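Gripper budget for next year — what would you buy first?
Buying & Planning board

stusex_bench
Posted October 16, 2018

Have to hand in an equipment list for our tabletop arm and I keep rewriting it. Wrist view from the current setup so you know what kind of work I mean.
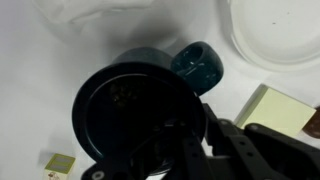

Dark mug, gripper over it, wrist cam view.

One arm, one two-finger gripper, household stuff on a white table. Mugs, plates, cloth, small boxes. Nothing heavy. Money covers ONE decent thing plus small parts. Choices as I see them:

second gripper, same model, as a spare
better wrist camera
softer fingertips + lights and pocket the rest

Lead time matters too. Coughlan quoted me 9 weeks on the gripper. Thoughts?

culludetti_fan
Lights. Look at your own picture, inside of the mug is almost black. There's something small and roundish in there, olive brown, and I can't tell you what it is. Beans? Pebbles? New gripper won't fix that.

torque_and_tape
Disagree, spare gripper every time. We ran with no spare until a finger linkage went in August and the whole bench sat idle till the part came. Camera goes bad, you limp along. Gripper goes bad you're done. 9 weeks of nothing is a lot more expensive than a gripper sitting on a shelf.

culludetti_fan
ok but thats an argument for a spare linkage. not a whole spare unit

torque_and_tape
Ours wasn't sold seperately. Check before you assume.

stusex_bench
Coughlan does sell finger sets by themselves, 430 a pair. Didn't ask about the linkage bars. Will ask.

Gillespie Buchanan
Purchasing person here, not an engineer, so ignore me on cameras. Three things for the form:

Put shipping on its own line. People fold it in and then the approved number is short.
Get the quote validity in writing. Estasance gives 12 weeks, some places give much less and your approval can easily take longer than that.
If fingertips wear out, they are consumables. Different budget line in most places, and usually a much easier signature.

stusex_bench
Did not know that about consumables. That moves the tips off the big list completely. thanks

low_clearance
What's the job with the mug, handle grab or rim grab? From that view a good part of the mug is behind the gripper. If you're going for the rim I'd want a different camera mount before a different camera. Mount is a bracket. Cheap. Angle it out a bit so the fingers don't eat the bottom of the view.

stusex_bench
Both, depends on the task. Handle is the harder one, it's short and chunky and the glaze is shiny. Tips slide if the approach is a little off.

low_clearance
So soft tips and a bracket. Maybe two brackets, you'll get the first angle wrong.

culludetti_fan
And lights!! Diffuse ones, not one lamp. You've got bright spots on the glaze and nothing useful down in the cup. One more hard light just gives you more glare.

torque_and_tape
Diffuse light still won't reach the bottom of a deep dark mug with a gripper parked over it. Buy a lighter color mug, lol. Serious though, if the budget's tight the test objects are the cheapest thing to change.

culludetti_fan
Then you've got a bench that only works on pale mugs. Real kitchens have dark ones. Keep the mug.

low_clearance
with culludetti on that one

stusex_bench
Mug stays, the dark stuff is on our task list anyway. Draft as of tonight:

1. Spare gripper, pending what Coughlan says about linkage parts. If they sell the bars then just bars + a finger set
2. Diffuse panels, two, either side of the table
3. Camera bracket, we'll make it ourselves
4. Soft tips — consumables line

Camera upgrade dropped for now.

torque_and_tape
Good list. I'd still get the whole spare but I've said it enough.

Gillespie Buchanan
Write the "if" in item 1 as two priced options, A and B. An approver who sees "pending" sends it back. Ask me how I know.

stusex_bench
Doing that now. Anybody used the Estasance panels? Their page says dimmable but doesnt say if they flicker on camera

low_clearance
Had one on loan. Fine at full, banding when dimmed, at least with our camera. Ask them for a loaner before you order two.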